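Socks: how they are made and how to sort them

You probably put socks on this morning without thinking much about it. A sock is a small piece of clothing, but it has a clever shape. It has to bend round a corner (your heel), fit closely at the toes and still stretch enough to slide over the widest part of your foot.

Words in bold on the printed sheet are explained at the end of this page.

Why are socks stretchy?

Most socks are knitted. Knitting means making cloth out of loops of yarn, with each row of loops hooked through the row before. When you pull on a knitted sock, the loops change shape and open up. When you let go, they close again. A cotton shirt is usually woven, with threads that go straight over and under each other, so it does not stretch nearly as much.

You can see both kinds of cloth at home. Put a sock next to a tea towel and pull each one gently. The sock gets longer. The tea towel hardly moves. 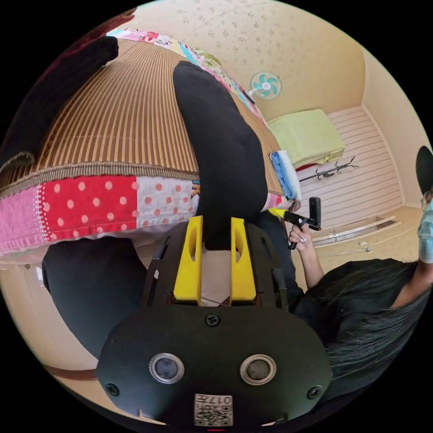
Page last changed: December

A long sock like the black one on the striped mat has three main parts. The leg is the tube that goes up towards your knee. The foot is the part you stand on. The toe is the rounded end, and it is closed so that your toes stay in. At the other end is the opening, and the edge round it is called the cuff. The cuff is often knitted in ribs, which are raised lines that grip your leg.

Laid out flat, a sock is much narrower than the foot that goes inside it. That is the stretch again.

Patchwork is another way of using cloth. The quilt on the same bed is made of squares sewn together, and some of them have big polka dots. Quilts used to be a good way to use up scraps that were too small for anything else, and many people still make them like that.

How to sort socks

Clean socks come out of the wash in a muddle. A bed is a good place to sort them, as there is plenty of flat space.

1. Spread all the socks out so that none are hidden.
2. Turn any inside-out socks the right way. Put your hand in, hold the toe and pull.
3. Find two the same. Check the length as well as the colour.
4. Lay one on top of the other, with the toes together.
5. Fold them in half, or roll them up from the toe.

Black socks are the hardest. Two of them can look the same from across the room and be quite different close up. One might have ribs and the other might be smooth. One might be older and have gone a bit grey. Take them to the window and look again.

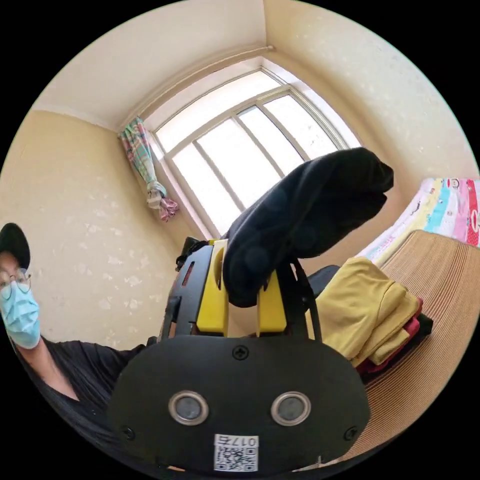
Black fabric held up by the window.

Daylight helps because it shows small differences in colour. Black cloth can look bluish on one side when light falls on it, and you can see the creases too. Under a yellow lamp in the evening, navy blue and black are very easy to mix up.

What about odd socks?

Keep them in one place, such as a bag or a box, and look through it next time you do the sorting. The missing sock may be inside a pillowcase or a trouser leg, or still at the bottom of the washing basket. Socks with holes can be darned, which means filling the hole with new thread. Very old ones make good dusters.

Words to know

Cuff: the edge round the opening of a sock.
Darn: to mend a hole by weaving thread across it.
Knitted: made from loops of yarn.
Woven: made from threads that cross over and under each other.
Yarn: a long thread made by twisting fibres together.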